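Bench hand wanted, part-time – small parts and hot glue work
Last updated: June

Cirkel is looking for one person to join the bench at our Breststead workshop, afternoons from 1:30 to 5:30. We put together small plastic fittings and display pieces, mostly for Satside and a few smaller customers. Orders run from a handful of pieces up to 397 at a time, so some weeks are a good deal busier than others.

The work is done at a light-colored wooden table. You will lay out parts, join them with a hot glue gun, trim off strings and drips, and pack the finished pieces in trays. Between batches you clear the tabletop, pick up stray bits of plastic and tape, and put the glue gun back where the next person can find it. Last year the bench finished 2,599 pieces.
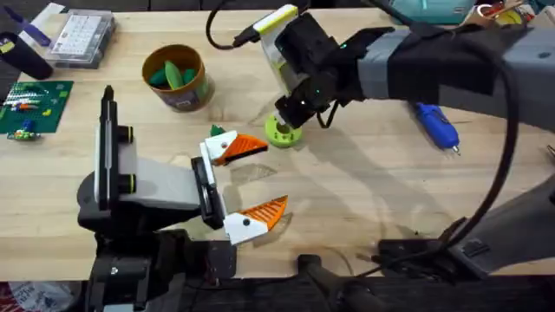

Lalit Pal says the gluing is easy to pick up and the clearing up is what takes practice. A scrap of tape left on the table will end up stuck to the next part, he says, and then you are peeling it off with a fingernail. He would tell anyone applying to get used to wiping down before they think they need to.

You should have steady hands and decent close-up eyesight, with glasses or without. You can sit or stand, but you will be at the table for most of the shift. Experience with glue guns, model making or sewing notions is welcome and not required. Long hair has to be tied back. We supply glue sticks, finger guards and aprons.

Pay is 119 a shift, paid every two weeks. The first two shifts are training and are paid the same. There is a 15-minute break at 3:30.

To apply, leave a short note at the Moldovan Street entrance or mail it to Cirkel, 170 Moldovan Street, Breststead. Tell us what you have made or repaired by hand, and which afternoons you can't do. Please don't send samples – we have no place to keep them. We will call people in for a one-hour trial at the bench before the end of the month.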